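Clearing out the button drawer (and what came of it)

Well, I finally did it. After years of saying I'd get to it "when things calm down," I spent a whole Sunday going through my sewing stuff, and I mean all of it: the drawer, the two biscuit tins, the bag behind the bedroom door that I'd been pretending was a cushion. I started after breakfast and by four in the afternoon I was sitting on the rug with thread stuck to my socks, wondering why I own so many zippers. I don't even like putting in zippers!

The buttons were the worst of it. I had planned on keeping 200 and giving the rest away, and then I found my grandmother's coat buttons, the big green ones, and that plan went out the window. They came off a winter coat she wore until the lining fell apart — I remember the smell of it, camphor and peppermints.
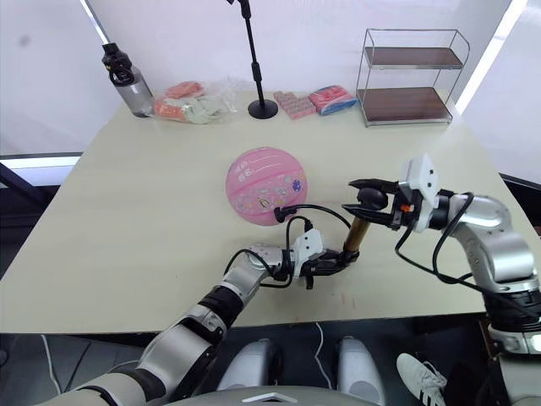 Anyway, once the green ones were safe I got a lot tougher. Shirt buttons went in one jar, anything with a shank went in another, and anything chipped went straight out. I do recommend jars with wide mouths, by the way. I used old jam jars at first and couldn't get my hand in past the knuckles, so I had to tip everything out again and start over with the pickle jars.

Noreen Fahy wrote after the last newsletter to ask how I store bias binding. Noreen, I wind it on strips of cardboard cut from cereal boxes, with a little slit at each end to tuck the tail in. Write the width on the cardboard before you wind it (ask me how I know). If it's been creased for ages, a quick press with a warm iron brings most of it back, though the satin kind can be stubborn.

Fabric scraps I'm still arguing with myself about. Teodora Papadopoulos swears by throwing out anything smaller than her hand, and she has a beautifully tidy sewing room, so maybe she's right. I kept a bag of small cottons for the hexagon quilt, which I've been "making" for longer than I'd like to put in writing. If anybody wants wool scraps for rug hooking, please shout, I have a shopping bag full, mostly browns and one very loud plaid.
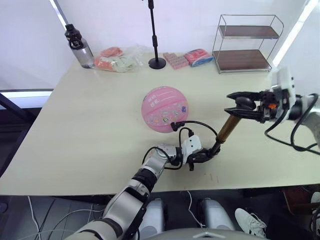 Two arms and a brass-colored rod over the table.

Next time I'll get into mending pockets, which several of you have asked for. I've got a pair of gardening pants with a hole you could lose a trowel through, so those will be our test case. And if you have a good trick for keeping bobbins from unwinding all over the place, send it my way before June and I'll put it in.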